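Speaker notes: Keeping a romance series going past book one
Zyanya Serrano
Library talk, 2024-08-07

Start once the door is closed. Thank the library. Say who I am: I write the Coltgate books, small-town contemporary romance, three out so far and the fourth with my editor. Day job until last May was in a dental office, front desk. I still have the phone voice.

Ask for hands: who reads series in order? Who picks up whatever is on the shelf? Most rooms split. Both kinds of reader matter for what I'm going to say.

First part. The problem with couples.

A mystery series keeps its detective. A romance series usually can't keep its couple, since the book ends when they get together. So the second book needs new leads, and readers who loved the first two people have to be talked into caring about somebody else.

What I did wrong. In book one I had a sister, Dana, who was in nine scenes and was funny in all of them. I hadn't planned a book for her. I married her off in a throwaway line in the last chapter, to a man with no name. Then the reader mail came in and it was all about Dana. I couldn't unmarry her. Pause here, people usually laugh.

What I do now. Before I finish a draft I make a list of every single adult in it and ask if I'd want to spend a year with them. If yes, I leave their love life alone. I don't give them a boyfriend for decoration.

Read the short bit from book two, page 37, where Walczak fixes the bakery door and won't take money. Stop at "he took the cinnamon roll." Don't read on, the next page gives away the brother.

Explain why I read it: Walczak was in book one for a paragraph. He delivered a couch. He got his own book because I had given him a last name and nothing else, and there was room to build.
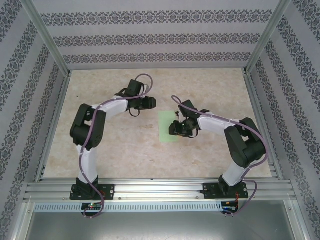
Second part. The town.

Readers tell me they come back for Betden more than for any one couple. It's the town in all the Coltgate books. Coltgate is the road it sits on. People mix these up, so say it slowly.

I keep a notebook for Betden. Street names, who owns what, what the diner closes at. The diner closed at eight in book one and served a late supper at ten in book two. A reader in Ohio wrote to me about it. In book three the owner complains about the new hours, so that's taken care of.

Notebook advice, keep it short:
Write down eye color. You will forget eye color.
Write down who knows which secret, and in which chapter they found out.
Write down pets and how old they are.
Keep a calendar for babies. If somebody is pregnant at the end of one book, there had better be a child of the right age in the next.

Pass the notebook around if the group is small. Get it back before questions.

Third part. Old couples in new books.

The earlier leads have to show up, and they have to be happy, and that can be dull. Two happy people at a barbecue is a nice page and a terrible chapter. My rule is that they need a job in the scene. In book three Ellen and Marcus are there because they have the only truck that will make it up the hill. They bicker about the clutch, they get the heroine to the hospital, and they leave. Readers got their visit and the story moved.

I don't break up old couples to make trouble. I've been asked to. Some writers do it well. My readers were promised a happy ending and I think they should get to keep it.

Fourth part. Starting in the middle.

Each book has to work for someone who found it at a yard sale. My test is my cousin, who reads each draft without having read the others. She marks every name she doesn't know. On book three the first chapter had 30 marks on it. I cut the town meeting and started with the flat tire.

If there's time, tell the Grultance story. It was going to be a spin-off, same county, a ski resort called Grultance. I wrote 1,230 words and found I didn't know anything about skiing and didn't want to learn. It's in a drawer. The hero's name went into book four, so the afternoon wasn't wasted.

If there's no time, skip to questions.

Questions I usually get, with answers so I don't ramble:

How long does a book take? Eleven months for the last one.

Do you outline? One page, then I ignore the second half of it.

Is Betden a real place? No. It has my aunt's post office and my old high school parking lot.

Will Dana get a book? She's married. There may be a Christmas novella about the wedding. Don't promise a date.

Books are on the side table, signing after. Bring own pens this time, the good black ones. Ask people to spell their names, even the easy ones. Leave the sign-up sheet by the door and pick it up on the way out.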